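Arkora refurbished desktop board, tray mounted

Stock no. 404-107

Full-size desktop motherboard, sold fitted to its metal tray with the processor left in the socket. Four memory slots, serial port on the rear panel. Memory, cooler and power supply are not included.

Boards are tested at our Raneo depot with our own RAM and come with a 10 day return period. Grey or silver tray depending on stock. 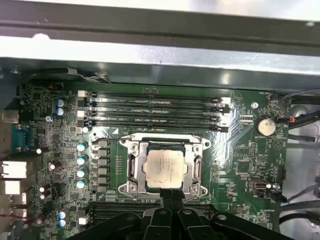

Board with processor in place and memory slots empty. Clean off the old thermal paste before fitting a cooler.

Fit memory in matched pairs. Coin cells are used, so budget for a new one if the clock loses time. Pickup is free, and postage within Australia takes about 2 business days.

Questions about bulk lots go to Siham Zaki at the parts counter.

Listing updated Feb 19, 2018

10 shares
2 comments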